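3 min read

3.2 Cable clutter at shared desks

Loose chargers and adapters took up much of the usable surface at the Mornden office. Of the 538 items logged, most were power leads left plugged in between users.

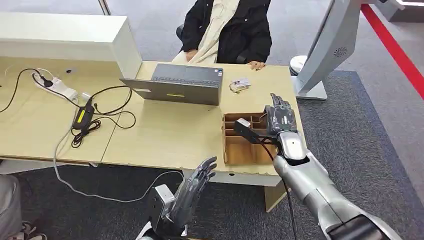

Figure 4. Desk with power strip, laptop and compartmented cardboard organizer.

Santoro sorted items by type, one compartment each. Long cables were coded separately, as they seldom stayed within a single compartment.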